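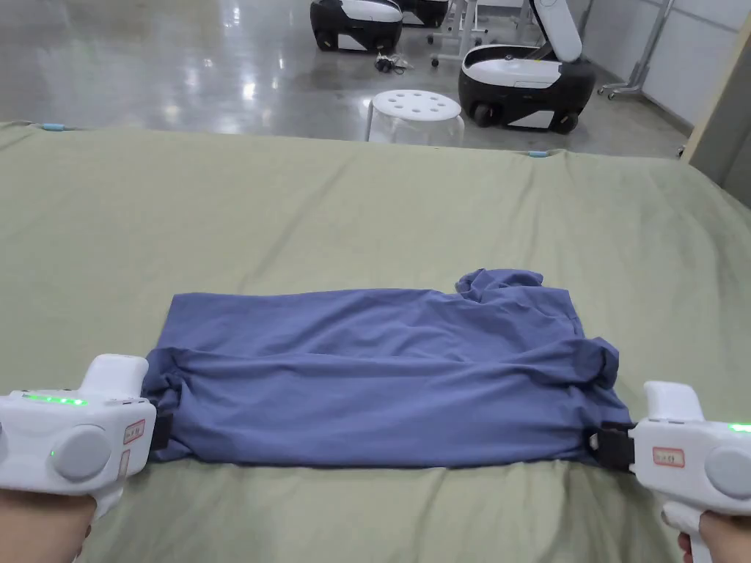

Lurnari Handheld Gripper Pair
Product Safety and Service Notice – Jaw Release Fault

Issued June 1, 2019
Applies to: Lurnari handheld grippers, left and right units, supplied with the Panex jaw set
Status: Open. Replacement parts are shipping.

Summary

Remine has confirmed a fault in the jaw release of certain Lurnari handheld grippers. When the operator lets go of the trigger, the jaw may stay closed for several seconds or may not open until the unit is switched off. The fault has been reported mainly during cloth handling work, including the folding of shirts and towels, where the jaw is held closed on thin material for long periods.

Two operators have reported pinched fingertips after reaching in to free a garment by hand. Neither injury required medical treatment.

Affected units

Of the 340 pairs supplied with the Panex jaw set, 56 have been returned or reported with the fault. All pairs in this group should be treated as affected until the jaw spring has been replaced. Pairs supplied with the earlier jaw set are not covered by this notice.

Cause

Inspection was carried out by Lihua Luo and Gijs Nijs of the Remine service department. Lint collects behind the jaw pivot and packs against the return spring. The spring fitted to the Panex jaw set is weaker than specified and cannot overcome the added friction. On the units inspected, the first delayed release occurred after nearly 240 hours of use with cotton fabric.

The status lights do not detect this condition. A unit with a slow or stuck jaw will continue to show green.

Required action

Before each session, open and close both jaws five times with no material between them. Each jaw must open fully as soon as the trigger is released. If either jaw hesitates, remove the pair from service.

If a jaw sticks on a garment, do not pull the fabric and do not place fingers between the jaw faces. Set the gripper down on the work surface, switch it off, and wait for the jaw to open. A jaw that remains closed after power is removed must be returned to Remine with the material still in place.

Brush the pivot area at the end of each working day. Compressed air must not be used, as it drives lint further into the housing.

Replacement parts

A stronger spring and a pivot cover are supplied free of charge. The kit fits both left and right units and must be installed by a trained technician. El Sherbiny holds stock for customers outside North America – all other orders are filled directly by Remine.

Recordings made with an affected pair do not need to be discarded. Customers may wish to review sections in which the jaw closed on the fabric longer than the operator intended.

Contacts

Parts and returns: Rasa Kütt
Technical questions: Baoshan Lu
Injury and incident reports: Tamsin Faulkner

Please have the serial numbers of both units ready. Pairs must be returned together, including where only one unit shows the fault.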